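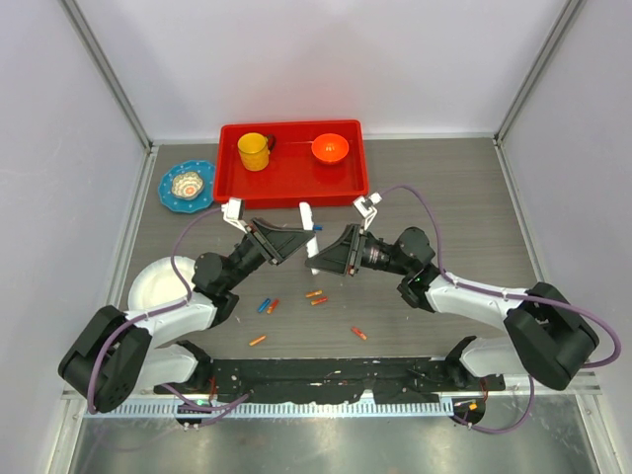
Can a robot do the chores yet?

It can do several of them slowly, one of them well, and none of them while you are out.

I say this as a man who has wanted one since he was eleven and who has, over the years, bought most of the things that were supposed to be one. I own a floor cleaner called an Osis, which has spent a good part of its life under the sofa, asking for help in a pleasant voice. I had a window cleaner on suction pads until it went next door. My brother-in-law, Levente Szabó, has a lawnmower that he follows round the garden, holding a coffee, in case it does something. He used to mow the lawn in half the time, but he says this is more restful.

The new promise is arms. Two of them, on a bench, with pincers at the end, and the claim is that once a machine has arms it can stop being a floor cleaner and start being a help. I take the claim more seriously than I took the window thing. Most of what needs doing in a house is picking up an object and putting it somewhere else. That is laying the table, clearing the table, unpacking the shopping and looking after a toddler.

The trouble is the objects. A mug has a handle on one side. A bowl inside a tray is a different problem from a bowl on a table, and a small bowl sitting on a plate is a small philosophical question (are we moving one thing or two?). Batteries roll. Anyone who has tried to gather up loose batteries with cold fingers will know they go off in all directions like ducklings, and we have fingertips, which are a marvellous bit of kit. Wedge-shaped fingers have to manage by looking hard and being patient.

And then there is the matter of holding one thing with two hands. We do it all day without noticing, opening jars and wringing out cloths. For a pair of arms it means agreeing, to within a hair, on where the thing is and who has got it. My wife and I cannot do this with a fitted sheet.

Maribeth Ambrosio, who runs the packing floor at Degefa, where I did the accounts for longer than I care to say, had a pair of arms in on trial last November. They were sorting mixed parts into bins. A good packer there does 900 in an hour. The arms did 99. They did them at lunch as well, she pointed out, and didn't ask about the heating, but every so often they met a part lying at an angle they didn't care for and simply stopped, and somebody had to walk over and nudge it. "I've got a nephew like that," she said. She sent the arms back and kept the packers, though she has asked to see the next lot.

I think she has it right. People who tell you the machines are hopeless haven't watched one lately; the good ones are uncannily deft for nearly a minute. People who tell you they are ready have generally got one for sale. A firm called Jilia wanted 700 pounds a month from me for a kitchen helper, and when I asked whether it could put the cutlery away I was told this was on the way. So is my pension.

What I would pay for is dull. I would like the table cleared, at whatever speed, overnight if need be, with nothing broken and nobody called downstairs to nudge a spoon. Until then I'll do the washing-up myself, and the Osis can stay where it is. I can hear it now, by the way. It has found the fringe of the rug.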